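Oficina partilhada: o braço Kukell ainda não convence

O grupo do Kukell voltou à bancada em janeiro com uma promessa já ouvida em agosto — um braço caseiro que aprenda a servir comida imitando quem o ensina. Foram 2.000 euros em peças e 309 demonstrações gravadas. Resultados? Dois pratos servidos sem entornar, segundo o próprio grupo. Pedimos para ver os registos e continuamos à espera.

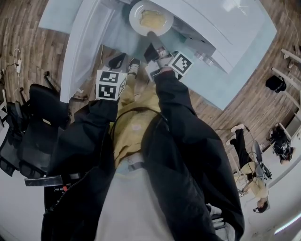
Marcadores nas duas mãos, prato na mesa de vidro.

Querem agora mais 500 euros. Primeiro, mostrem os números.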